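4.2 Placement of containers on light plastic tables

The sessions in 14 homes reported in Section 3 left one matter open: whether the position of a bottle on a table follows from the bottle or from the table. In the homes the two could not be separated. Kitchen tables were pushed against walls, cloths covered the surface, and one side was often blocked by chairs. A separate room was therefore furnished with light plastic tables of unequal height, and bottles of mixed type were set out on the higher one. Bottles had been bought at ordinary shops and included sauce, water and soft drink. No instruction was given on their order.

The tabletop material matters for what follows. Molded plastic tables of this class are seldom flat in the strict sense. Ribs or panels are pressed into the surface to stiffen it, and a raised border follows the edge (Figure 3a). A bottle with a wide base bridges the ridges and stands firmly. A narrow base may sit half on a ridge and lean slightly, and it will then rock when a neighbor is put down or the table is pushed. Van Beek and Geerts, working with garden furniture, treated this lean as measurement error and leveled their surfaces with a sheet of board. We left ours uncovered, as the tables are used that way in most of the homes we visited.

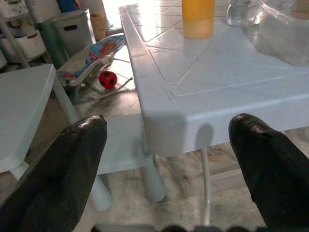

The second property is gloss. Under side light a pale glossy top returns a soft reflection, and clear containers lose much of their outline against it. Participants in the home sessions described having "missed" an empty bottle or a lid when clearing, and in the coding these misses fell mostly on transparent items. Colored contents were rarely missed. We coded each container as transparent, translucent or opaque, with contents judged separately from the wall, so that a clear bottle full of an orange drink and the same bottle drained are different items. Labels were coded for presence only. A label on an otherwise clear bottle supplies a band of color at mid-height, and this may be enough to draw attention to it; the present data do not settle the point.

Items that had left the table were coded under a separate heading. The floor code covers anything small enough to be lifted between finger and thumb: caps, clips, broken parts, crumbs. Larger objects on the floor, such as chair bases, were entered as obstacles. Floor material was noted too. Veined tile is a poor background for small pale objects, and striped light across the tiles makes it poorer – a white fleck and a bright patch of veining can be told apart only from close by. Dark parts remain distinct under the same conditions (Figure 3b: a small curved piece of black plastic on pale gray tile, beside an office chair base). Coders recorded such pieces as "origin unknown" unless the parent object could be identified with certainty. Martens proposed a further category for parts probably detached from furniture, which we did not adopt, the agreement between coders being too low.
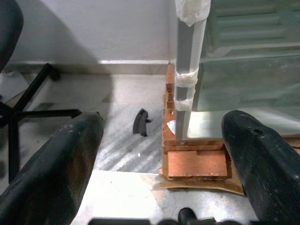 4.3 Row formation

The term row is used here for three or more upright or leaning containers whose bases fall within a band no deeper than 2 bottle widths. The definition is loose on purpose. Strict alignment is uncommon on domestic tables, and a smaller bottle is frequently placed a little forward of the others so that it can be seen and reached. Under a strict criterion such a bottle would split the row in two.

Rows were found more often at the far side of the table than at the near side. The near half then serves as working space, where a tray or plate can be set down. We refer to this as the reserve. Its depth was measured from the near edge to the front of the closest container, at the midpoint of the row.

Figure 3c. Five bottles in a loose row on the far half of the table. From the left: yellow squeeze bottle, water bottle with blue cap, small bottle with white cap, orange drink, and a tilted clear bottle with teal cap.
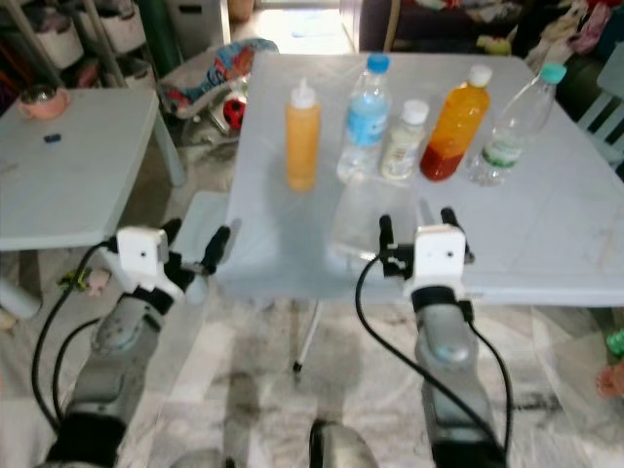

Tilted and lying bottles require a rule of their own. Where the base of a tilted bottle lies within the band it is counted as a member of the row; where only the neck crosses into the band it is not. Nearly empty bottles are the usual cases, as they have little weight low down and tip readily on a ridged top. The position of the cap was recorded for these items by its direction relative to the near edge. Caps pointing away from the person clearing were associated with a second grasp, the first being released and taken again nearer the shoulder.

Layered drinks were coded by their dominant color. Coder Gwilliam objected that a bottle with a red lower part and an orange upper part has no dominant color in any useful sense, and the objection has some force. In the recoded set such bottles carry both colors, with the lower one given first. Opaque sauces raise no such difficulty, though the nozzle cap does: its height was included in the height of the bottle in the first pass and excluded in the second. The values in Table 5 are from the second pass.

The reserve may be taken up by a tray without the row being disturbed. This is the arrangement in Figure 3d, with a transparent tray lying in front of the bottles and a second, smaller table to the left carrying a small pink cup and a small dark blue object.
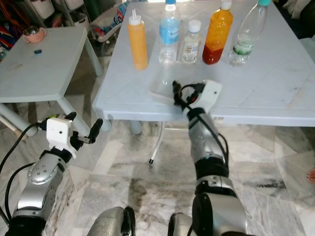 Sanne Dijkstra

On the reserve and the tray. The tray was entered in the coding as a container and not as a surface, a choice made in June and kept for consistency. It has a cost. A bottle moved from table to tray changes its support, and under our scheme this is logged as entry into a container, the same code as a cap dropped in a jar. Of the cases in which coders disagreed, 23 concerned trays. A reanalysis with a separate tray code is given in Appendix C. The depth of the reserve is unaffected, as it is measured to the closest container in the row and the tray is left out of that measurement.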